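Calex busca personal de sala y cocina

Calex abre en abril su segundo comedor, en la calle Stillov, y necesita cubrir 6 puestos: 2 de cocina y el resto de sala. El contrato es de jornada completa, con turno de mañana o de tarde a elegir según antigüedad. En sala se sirve desayuno y menú del día; cada turno monta y recoge sus mesas.

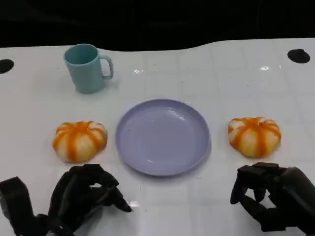 Varios empleados del primer comedor comentan que lo más duro es el cambio de turno del mediodía y que conviene venir con calzado cómodo. Đoàn añade que en dos semanas se le coge el ritmo.

Se pide experiencia mínima de un año para cocina. Para sala no hace falta, aunque se valora. El carné de manipulador de alimentos es obligatorio en ambos casos.
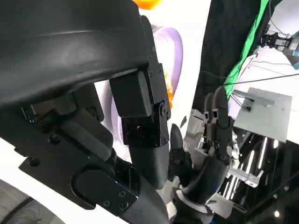 El periodo de prueba es de un mes y se paga igual que el resto. Las candidaturas se entregan en el local o por correo postal hasta el 27 de enero de 2020, indicando el puesto y el turno preferido.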